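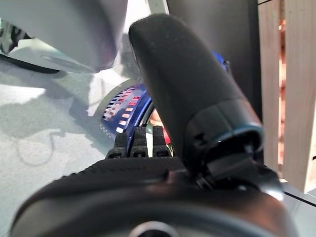

Five-finger hand or stick with the two-jaw?
Reading time: 2 min
14 comments · 3 shares

gearbox_widow
We've had the Drinine hand on the arm for a fortnight now, after a year on the plain Jaidee parallel jaw. Wrist camera on both, same controller, same long-suffering arm. My findings so far are that the hand can do lots of things the jaw can't, and takes all afternoon to be persuaded to do any of them. The rubbery finger coating is lovely. It also collects every speck of dust in the building. Before I put in for a second one, has anyone here gone back to two jaws and not regretted it?

pellet_stove
Went back in November. No regrets, and my evenings returned to me. What are you picking up?

gearbox_widow
Mixed household stuff. Boxes and bottles I'd give to the jaw every time. Thin, floppy things are where the hand earns its keep, because the thumb can pin a fold against the palm while the fingers sort themselves out.

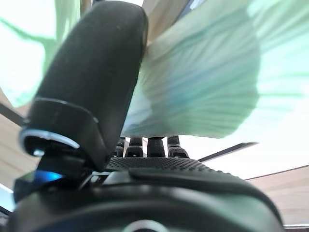

Does the textured palm help with thin plastic? Quite a bit, provided the thumb closes slowly – go in fast and the stuff slides about before there's any pressure on it.

chantal_melnyk
I'll disagree with pellet_stove, as is traditional. We ran 307 grasps on each at Atside and the jaw won on rigid things by a small margin, then fell apart on anything that sagged. If half your items sag, the jaw is only cheap until you've paid someone to stand next to it.

pellet_stove
Chantal, your jaw pads were bald. I've seen those pads. Put decent ones on and run it again.

chantal_melnyk
They were two months old! Fine, they were a bit bald.

nine_volt_nigel
Nobody has mentioned the camera. With a hand that size at the wrist, half of what you see is thumb. We moved ours out by around 20 mm and the grasp planner stopped sulking. Worth trying before you spend money on fingers.

gearbox_widow
Tempting, but then it clips the shelf on the way in. Everything I own clips the shelf on the way in.

nine_volt_nigel
Tilt it as well, then. The Zorkov bracket has slots for it, though the screws are made of cheese.

pellet_stove
So the plan is a dearer hand, a bent bracket and cheese screws. My jaw has one moving part I care about.

gearbox_widow
And it drops bags. I'll keep the hand on for another month and put the jaw back for the boxes, which means swapping tools, which means another thread. Does anyone have a quick-change plate they don't hate?

chantal_melnyk
I have one I dislike only mildly. Sending you the drawing tonight.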